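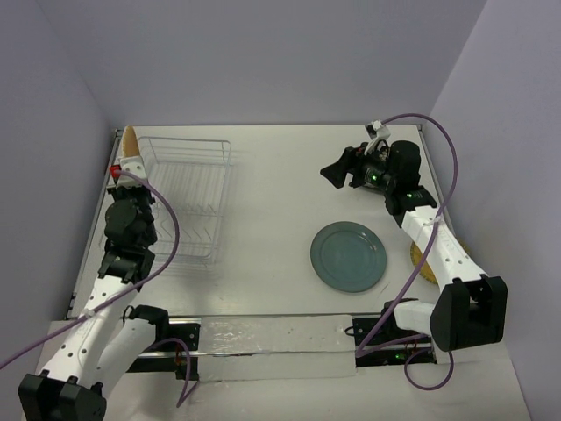 Levolwood Is Moving Its Floor Mat Counter to Orport, and I Have Thoughts

December 27, 2019

If you've bought car mats anywhere near here in the last few years, you've probably bought them from Levolwood, and you've probably bought them at the little counter on the Dovlow road with the bell that doesn't ring. Well, that counter is closing. The shop confirmed it in a note taped to the door this week, and I went by to read it for myself because two readers had sent me two completely different versions of what it said.

So this is what the note says. Levolwood is giving up the Dovlow counter and moving everything, the cutting room included, into the old Teixeira building in Orport. The Dovlow counter stays open through the winter and the new place opens in April. No exact day yet. I asked at the counter and got a shrug and a very nice smile, so your guess is as good as mine.

For anyone who doesn't know the Teixeira building, it's the long brick one behind the tire place, with the loading dock and the faded yellow doors. It used to be an upholstery shop, and before that I'm told it was something to do with awnings. It's been sitting there with a lease sign in the window for as long as I've been writing this page, and I'm glad somebody is finally taking it. I drive by it on my way to the dump and it always made me a little sad!

Now the part you're going to care about if you have mats on order. Anything ordered before the move gets made and picked up in Dovlow, same as always. If your mats aren't ready when the counter closes, they'll go over to Orport with everything else, and the shop says it will call you before that happens. I'd make sure they have the right phone number. Mine was two phones ago, and I only found out because I happened to be standing there.

Orders by mail don't change at all. You still fill in the form, you still pick your carpet and your edging, and the mats still show up rolled in brown paper with that rubber smell that takes over your whole hallway. Standard shipping inside the state stays free. Out of state, you pay by weight, which I always forget until I'm at the end of the form (trunk liners are heavy, folks).

The building is a big step up in size. The Dovlow shop is 1,226 square feet, counter and cutting room and bathroom all together, and Orport gives them 2,549. If you've ever tried to unroll a full trunk liner in the Dovlow place while another customer was waiting, you know exactly why they want it. I once stood outside in the rain holding one end of a minivan mat so a man could check the other end against his measurements. We got along great, but it's no way to shop.

With the extra room they're putting in four parking bays along the side where you can pull up and have your floor measured while you wait. That's new. Up to now, if your car wasn't in the pattern book, you had to make a paper template yourself at home and bring it in. I've done it. I used leftover Christmas wrap and a whole roll of masking tape, and I lay across the front seats of my wagon with the gear shift in my ribs for most of an afternoon. The passenger side came out fine. The driver's side had a strange bump in it that matched nothing in the car, and the shop very kindly cut around it and never said a word.

The measuring will be by appointment, and the note says there'll be a fee that comes off your bill if you go ahead and order. It doesn't say how much. I asked about that too and they're still working it out, so I'll post it when I hear. If you have one of the common pickups or sedans you won't need it anyway. The pattern book covers those, and the book is going to Orport along with the people who know how to read it.

What about the off-cuts bin? I know, I know, half of you only go in for the off-cuts bin. I'm happy to report that it's moving too. It'll be inside the front door on the left, and they're thinking of sorting it by color for the first time ever. I have mixed feelings. Part of the fun is digging down through all that gray and coming up with one perfect piece of dark red that's just big enough for the dog's side of the back seat. But I suppose I'd get home earlier.

Hours are changing a little. Dovlow opens when it opens, as anybody who has sat in that lot with a coffee can tell you. Orport is supposed to keep regular hours, posted on the door, with one late evening a week for people who work. They haven't picked the evening. If you have a preference, there's a sheet of paper on the counter right now and you can write it down. I wrote mine down, and then I saw that somebody above me had asked for "earlier and later," which about covers it.

I did ask whether prices are going up. Bigger building, bigger rent, it seemed like a fair question. What I was told is that carpet mats stay at the current price for anything ordered before the move, and that a new price sheet comes out when Orport opens. Make of that what you like. The heavy rubber set for winter might go up before then, and that one depends on what they have to pay for the rubber. If you've been putting off a rubber set (I have, my floor is a salt flat from now until the thaw), this would be a good time to stop putting it off.

A few of you wrote to ask about the drive. From the middle of Dovlow it's the river road all the way, then left at the feed store, and you'll see the tire place before you see the Teixeira building. Don't trust your phone on this. Mine sent me down the gravel lane behind the building, where there's a chain across and nowhere to turn around except a very muddy field entrance. The shop says a sign is coming for the main road. Until it's up, look for the tires.

And if you can't make the drive, there's going to be a drop box on the Dovlow side for templates and returns. It'll go on the wall by the post office, assuming they get the okay for it. Put your name, your number and the year and model of your car on whatever you drop off. The year matters more than you'd think. My sister ordered for her hatchback with the year off by one and the clips were on the wrong side, so now her mat creeps up under the pedals a bit every time she gets in. She should really take it out. I've told her! Please check your clips, everybody, and never put a new mat on top of an old one on the driver's side.

Gift cards bought in Dovlow this season are good in Orport, with no end date on them. I know a lot of those got handed out this week, because the counter was three deep when I stopped in, and I saw more than one person come back out to the lot and crouch by an open car door trying to work out if they had hooks or twist posts. If you're not sure either, take a picture of the floor where the mat fastens and bring it in. They can tell from that most of the time.

As for the old shop, I couldn't find out what's going in there. I've heard a phone repair place and I've heard a sandwich place, and I know which one I'm rooting for. The sign over the window is coming with them, the one with the painted floor mat that everybody thinks is a slice of toast. They plan to hang it inside, over the new counter, since the brick out front won't take the bolts.

I'll go have a look in Orport once there's something to see besides sawdust. The lease sign is already down and the yellow doors were propped open when I went past, with a lot of banging coming from the back. If you've got a question for the shop, send it to me here before the weekend after New Year's and I'll bring the whole list in with me when I go to pay for my rubber set. And if anybody has a front passenger mat for an old wagon, gray, twist posts, no strange bump, I'm in the market.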